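**Item 27: Norham dry transfer set, jar and pourer**

Supplied by Ernstead. Page last revised Monday, March 23, 2020. Replaces the printed sheet issued in December, which gave the wrong carton quantity.

The Norham set has two pieces: a clear glass jar with an octagonal body and a yellow plastic pourer. It is intended for moving small, dry, free-flowing material from a bench or tabletop supply into a jar that can be read from the side. Typical users are teaching rooms, craft rooms, packing benches and kitchens that portion dry goods by hand. The set is not a measuring instrument. Neither piece is graduated, and neither should be used where a certified volume is required.

## Specification

| Property | Value |
|---|---|
| Pieces per set | 2 |
| Jar capacity, filled to the rim | 27 fl oz |
| Jar material | Clear glass, thick base |
| Pourer material | Yellow plastic |
| Sets per carton | 16 |
| Lid | Not supplied |
| Graduation marks | None |
| Warranty | 2 years, manufacturing defects only |

Capacity is given to the rim. Working capacity is lower and depends on the material, mainly on how steeply it heaps. Coarse grains bridge at the mouth sooner than fine ones and need a slower pour.

## Jar

The body has flat faces meeting at defined edges. A faceted jar does not roll when laid on its side, and it can be turned in the fingers by feel. The faces also give a fixed reference when several jars are lined up: set one face parallel to the table edge and the rest follow.

The base is thicker than the wall. In clear glass of this type the thick section may show a slight green tint. It is a property of the glass and is not accepted as a defect. Small seeds (trapped bubbles) in the base are also accepted. Chips at the rim, open cracks and any jar that rocks on a flat surface are not, and will be replaced on return of the piece.

The mouth is wide and has no thread. Users who need closed storage should transfer the contents to a lidded container. Stretch film will hold dust off overnight, but it is not a seal. The Fakia lid from our closed-storage range is the wrong size for this jar, and trimming the gasket does not make it fit.

## Pourer

The pourer has low walls and is open on top. It can stand on the table as the supply container or be picked up and tilted over the jar. It has no separate handle. The user holds it by the body, fingers over one side and thumb under the other, and controls flow by the angle of tilt alone.

Plastic was chosen over metal on weight. A metal pourer made by Barros to the same outline was tested and dropped from the range because it chipped jar rims on contact. Stock of the Barros version is finished and no more will be ordered.
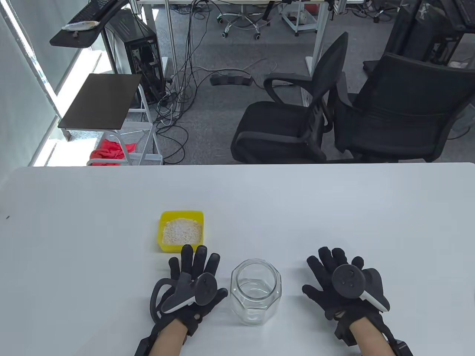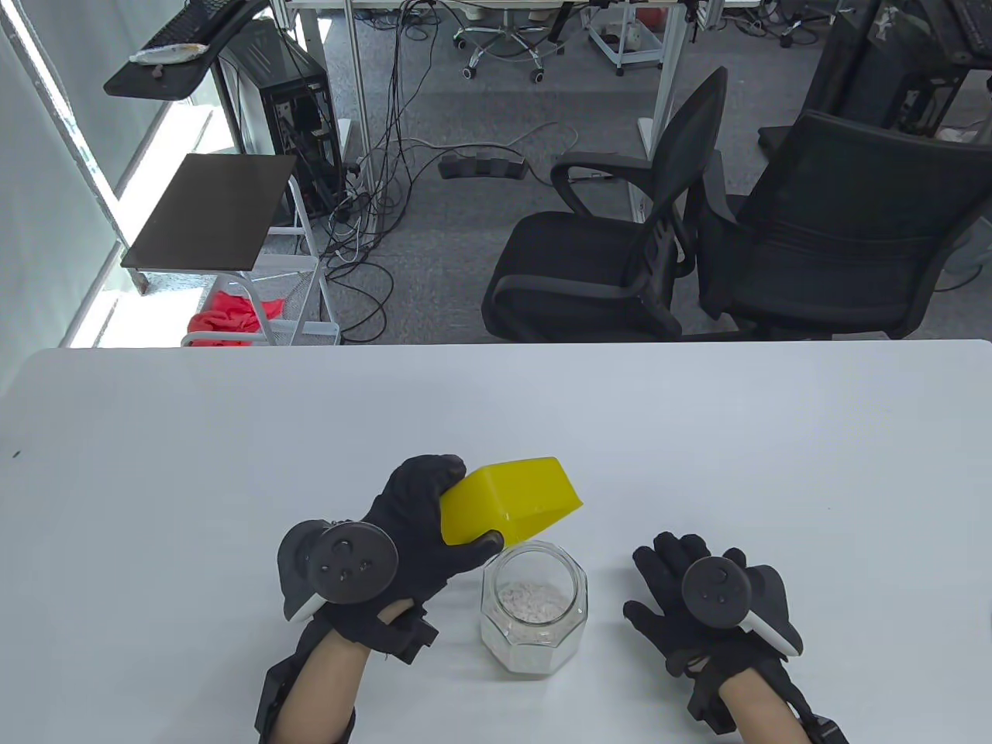 Rate of pour is set by the operator and is easiest to control from a low height. Rest the forearm if the table allows it, bring the pourer close to the rim, and increase the tilt until the first grains move. Hold that angle. Small white granules of the kind shown heaped nearly to the rim of the yellow container are suitable material for a first trial, as they stand out against the yellow and the level in the jar can be followed through the facets. The second picture has the jar with granules in roughly the bottom half, a sensible stopping point for beginners, and the pourer above and to the left of the mouth. The other hand can lie flat on the table beside the jar, as it does there, or steady the glass at the base. Gloves are acceptable with both pieces. Thick gloves reduce feel at the thumb, so practice the grip with an empty pourer first.

## Setting up

1. Use a level, rigid tabletop. A white or other pale surface reflects light up through the base of the jar, but pale spills are harder to find on it.
2. Stand the jar near the front edge, within easy reach, with at least a hand's width of clear table on either side.
3. Place the filled pourer behind the jar and toward the pouring hand.
4. Keep the table clear of loose paper.
5. Pour, pause, and let the surface settle before judging the level. Read it with the eye at the height of the material.

Tapping the jar to settle the contents is permitted with the palm. Do not tap with the pourer or with any hard tool.

## Materials

Suitable: dry rice, plastic pellets, dry beans, coarse salt, clean gravel of small grain size.

Unsuitable: flour, powdered sugar and other fine powders, which cling to the plastic and leave as a lump; liquids of any kind; anything hot. The jar is not rated for thermal shock. Do not fill it from an oven or place it in a freezer.

Material that has been used for craft or training work should not go back to food use. Ernstead recommends keeping a separate set for each purpose and marking the underside of both pieces.

## Cleaning

Wash both pieces by hand in warm water with ordinary dish soap. Dry fully before refilling. Moisture held in the corners of the pourer is the usual cause of grains sticking, and a folded cloth pushed into each corner removes it. Abrasive pads scratch the plastic and should not be used. Static can be a nuisance in dry rooms with light plastic pellets; wipe the pourer with a damp cloth and let it air dry.

## Test notes

Bench trials at Ernstead were run by Oana Enache and Gilmar Marinho. Most spills occurred at the end of the pour, when the operator lifted the pourer away before returning it to level. Level first, then lift. A smaller share came from overfilling the pourer. Filling it below the rim reduced these and cost little time, even when a second trip was needed.

Left- and right-handed operation gave no difference that could be separated from operator habit. The pourer has no handed feature.

Drop tests were made on the pourer only. Glass jars are not drop tested, and the warranty does not cover breakage in use.

## Spares and ordering

Jars and pourers are sold separately as spares. Order under item 27 with suffix J for the jar or P for the pourer. The pourer is available in yellow only. Full cartons ship on the next working day; single sets and spares ship with the weekly consolidated order.

Sets from the first production run had a shallower pourer. The two versions can be mixed, but a first-run pourer holds less, and trips per jar will not match between benches. Where matched benches matter, state this on the order and we will pick from one run.

Technical questions: Érica Moura, product desk. Returns and carton orders: Ronaldo Tavares, warehouse. Include the batch mark from the carton label with any claim. Claims without a batch mark are still processed but take longer to trace.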